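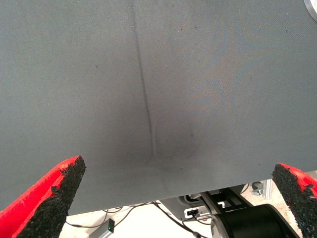
Figure 4. Wrist camera view with the gripper open and gray cloth across most of the view.

April
By Nawal Bensaid
Shares: 18 | Comments: 6

5. The open day at Brikent

5.1 Purpose and setup

The earlier sections dealt with the gear task as we ran it in private, with the same two operators and no audience. This section covers the open day at Brikent, where the task was shown to visitors and where some of them drove the arms themselves. We wanted to see whether the task could be understood by people who had not been told about it in advance, and whether the setup would hold up over a full day of use by many hands.

The equipment was the Owusu cell described in Section 3. It has two black arms that face each other across a dark gray cloth spread on the floor, and each arm ends in a two-finger gripper. The parts are a round metal plate with a large hole in the middle, three short pegs that stand on the plate, and three small metal gears. A gear has to go on each peg. The operator may use either arm or both. Views come from the head camera and from a small camera at each wrist, and all streams are saved by the Pokex logger along with the joint positions.

We kept the floor layout from the private sessions. The one change was a line of tape some distance back from the cell to show visitors where to wait. We had planned to put the arms on a table for the day so that people in the second row could see the parts. A short test the evening before showed that the table shook when the left arm stopped suddenly, and we went back to the floor.

5.2 Visitors and sessions

Visitors came in small groups. Most were staff from nearby firms, including a party from Ferneteck that builds feeding equipment for packaging lines. The rest were students and a few families. Each group was given a short talk, then a demonstration run by one of us, and then the chance to operate. In all, 18 visitors took a turn at the controls. None had used this type of control before, though two of the Ferneteck party had worked with other arms.

A turn had no fixed length. The visitor could stop at any point, and a few stopped after a single gear. We did not ask visitors to finish the plate. This was a choice made early in planning, and it has a cost: the turns cannot be compared with the timed runs in Section 4. We report them here as observations only.

Before each turn the presenter reset the plate and put the gears within reach of the arms. The starting places were not marked on the cloth, so they varied from one turn to the next. For the private runs we had used a printed layout under the cloth. It was left out for the open day to save time between groups.

5.3 What visitors were shown

The demonstration began with the gears off the plate. The presenter named the parts, moved each arm once so that people could see which control belonged to which arm, and then placed the first gear without speaking. We had found in practice talks that people stopped watching the gripper when the presenter talked through the placement.

The point most visitors missed at first was the bore. A gear can sit level on top of a peg and look placed from the head camera, with its bore still to one side. The presenter showed this on purpose with the second gear by setting it down slightly off center and nudging it with one finger. After this most groups began to call out corrections, and the third gear was usually placed with a good deal of advice from behind the tape.
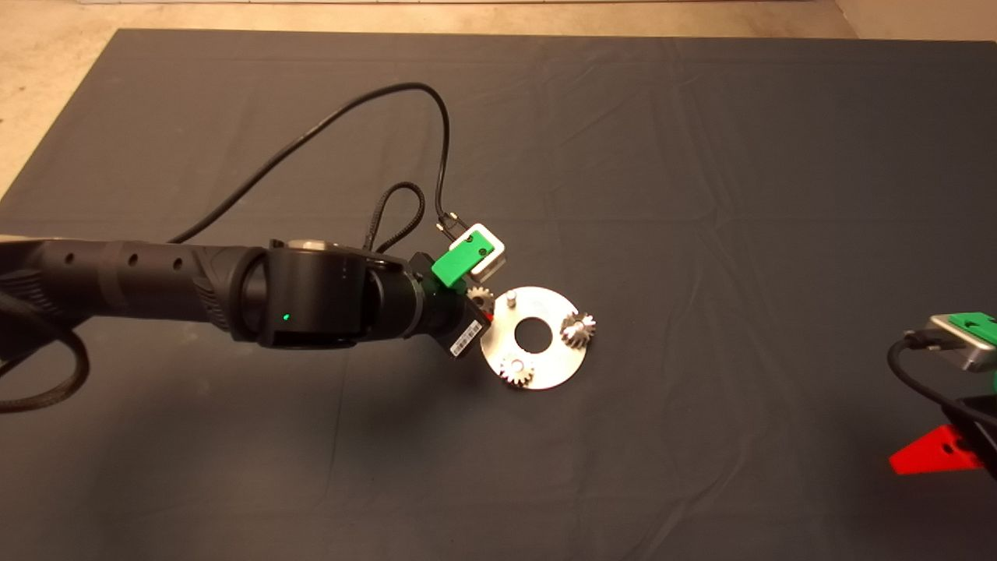 Nawal Bensaid

The stage reached in Figure 5 is the one that drew the most questions. The gears at the right and lower left of the plate appear to be on their pegs, and the third gear rests at the upper left edge, partly under the fingers of the left gripper, with a bare peg standing near the top of the plate. At this stage the gripper body comes down close to the remaining gear and hides part of it from the head camera. Operators with practice switch to the wrist view here. Visitors tended to lean to one side as if to look around the gripper, and then to back the arm away.

Several people asked why both arms were needed for such small parts. The answer we gave was that the second arm can steady the plate. In the private runs the plate slid on the cloth when a gear was pushed down at an angle. Inese Hunt, who ran most of the demonstrations, let the plate slide once for each group before bringing the other gripper in to hold it. This took little time and seemed to explain the point better than the talk did.

5.4 Observations during visitor turns

The first difficulty was picking up. The gears are small next to the gripper fingers, and the cloth gives slightly when it is pressed. Visitors who came straight down on a gear often pushed it into the cloth and closed on fabric as well as metal. When the arm lifted, the cloth came up with it. The same thing happens in private runs, but less often, and a practiced operator sees it sooner. We told visitors to open the gripper, lower the arm until the cloth settled, and try again with the fingers a little higher.

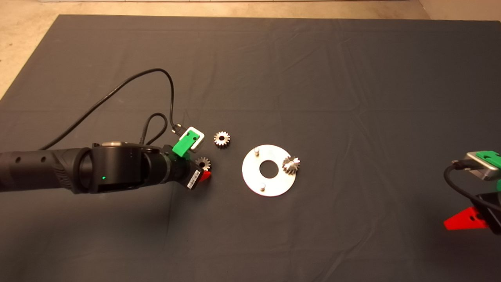
Figure 6. Head camera view. Two gears lie on the cloth by the left gripper, and a third gear is on the right side of the plate.

The layout in Figure 6, with two gears close together on the cloth, is a hard one for a beginner. The gears sit on a loose diagonal between the gripper and the plate, and the nearer finger has little space to come down between them. Visitors who met this kind of layout generally did one of two things. Some pushed the gears apart with a closed gripper first. Others tried to take the near gear at once and moved both. The first group was slower to start but did not need as many resets. We had no rule against pushing, and we now think the instructions should mention it as an option.

The second difficulty was choosing which arm to use. The plate is nearer one arm in some layouts and nearer the other in others. Most visitors started with the hand they write with and stayed with it, even when the other gripper was closer. One student moved a gear to the middle of the cloth with the left arm, let go, and picked it up with the right. We had not seen this in the private runs and have added it to the task notes as an allowed move.

The third difficulty was the use of the camera views. All the views were on one screen, with the head view largest. We expected people to look down at the wrist views for the last part of each placement. Few did so without being told. When asked afterward, visitors said the wrist views were hard to read. They show the two fingers well, but with the gripper near the cloth there may be little else to help a newcomer tell which way is up.

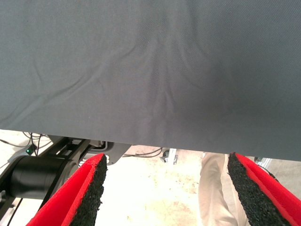 Figure 7. Wrist camera view. A person stands behind the open gripper fingers.

Figures 4 and 7 give a fair idea of the problem. In both, gray cloth takes up most of the view and the fingers come in from below, with a bright strip of floor and equipment beyond. There is no gear or plate to steer by. An operator who knows the cell can work out the pose of the wrist from the slope of the cloth edge and from the hardware in the background. A visitor cannot be expected to do so in a few minutes.

The wrist views also raise a point about recording. As Figure 7 shows, people standing near the cell can appear in them - in this case only the legs, in light khaki trousers. Our notice at the door had mentioned the head camera and said nothing of the wrist cameras. The notice has been reworded.

5.5 Data kept from the day

The Pokex logger ran during the demonstrations and the visitor turns. After removing the talk and reset periods, we kept 1,283 short clips. They were labeled by the arm in motion and by the part nearest the gripper. Clips in which neither arm moved were dropped. The labels were done by one person and checked by another, using the head view first and the wrist views where the head view was blocked.

None of these clips were used to train the models in Section 6. The starting layouts were uncontrolled and the operators were new to the task, and mixing them in would have made the comparison with the private runs hard to read. We did use them to check the part detector. It confused bare pegs and gears in some of the clips where the gripper threw a shadow over the plate, and this led to the change in lighting described in Section 6.2.

5.6 Changes made afterward

The wrist views now have a small arrow on the screen that points toward the plate. The printed layout has gone back under the cloth. Visitors are given one gear on open cloth for their first pick, and the other two are added once it is on a peg. The Ferneteck party suggested a stiffer mat in place of the cloth, and we have tried one. Picking was easier on the mat, but the gears rolled farther when dropped, and we have kept the cloth for now.

Related items
Section 4: Timed runs with two operators
Section 6: Training and part detection
Notes on the Pokex logger
Owusu cell: parts and wiring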